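The corner with the white shelves is finally open

If you've walked past the old Paltum building lately and wondered why there was a light on upstairs, well, that was us! The new reading and tea corner opened on Monday, and I've been up there more often than I'd like to admit. I went for the opening, I went back the next morning for a scarf I'd left behind, and then I went back again with a book and stayed until my parking ran out.

For anyone who missed the earlier posts, the room used to be storage for Zustside, the fabric shop downstairs. When they moved their stock out last winter the landlord offered it to our neighborhood group at a rent we could manage, and we said yes before we had a single chair. The fund drive brought in $3,904. We spent $3,495 of that on furniture, paint and getting the pipes overhead painted white (you would not believe what a ladder rental costs for a weekend). The rest is sitting there for tea, lightbulbs and whatever breaks first.

The big argument was the brick. Half of us wanted it painted and half of us wanted it left alone, and I was firmly on the paint side. I was wrong. The red looks so warm behind the white furniture, and Kamrul Mondal, who kept telling me so for two months, has been very gracious about it. Mostly.

Kamrul also found the shelving unit. It came out of a gift shop called Jestau that was closing down, and it took four people and one very bad word to get it up the stairs. I love it. It has an arched compartment at the top left with a white slatted panel in it, wavy along the top like a little fence, and then open cubbies next to that. The lower part is just an open frame, so you still see the bricks right through it. I had plans to fill every gap with paperbacks, and I've been asked to please slow down.

There's a coconut-shell bowl under the small shelf, white on the inside, and a potted plant with little white flowers over on the countertop. I brought the plant from home, where it was sulking in my hallway. If you're up there and the soil feels dry, give it half a cup of water. Half! It got three separate drinks on opening day from three kind people.
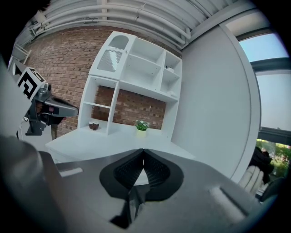
What's on and when to come

The room is open every afternoon from 2 until 6, and until 8 on Monday. You don't need to sign up for anything. Tea is a dollar in the jar if you have one. Bring a mug if you can, because we own very few and they are all chipped.

We had 40 people through on the first day, which was a squeeze on the stairs but fine once everybody found a spot. The seats by the window went first. You get the sky and a bit of green from the trees, and in the late afternoon it's the nicest light in the building. My advice is to come at 2 on the dot if you want one of those.

Mogens Gunnlaugsson is running a reading hour at 4 on Monday, starting with short stories and moving on to whatever people bring in. He read us one about a lighthouse keeper at the opening and did all the voices, including the goat. The Ranasinghe bakery around the corner sent up 34 cardamom buns for that, and they were gone before the goat was. They've offered us a tray each month at cost - I'll post the day as soon as I have it.

A few things we could still use: a doormat, a lamp with a warm bulb, two or three cushions that can go in the wash, and mugs, obviously. We don't need more books right now (see above about me slowing down), though I'd make an exception for picture books, as the little kids cleaned us out in ten minutes.

The door is the green one to the left of the fabric shop. It sticks, so give it a good push. If you found a gray umbrella with a wooden handle on opening day, it belongs to Kamrul and he'd like it back before September.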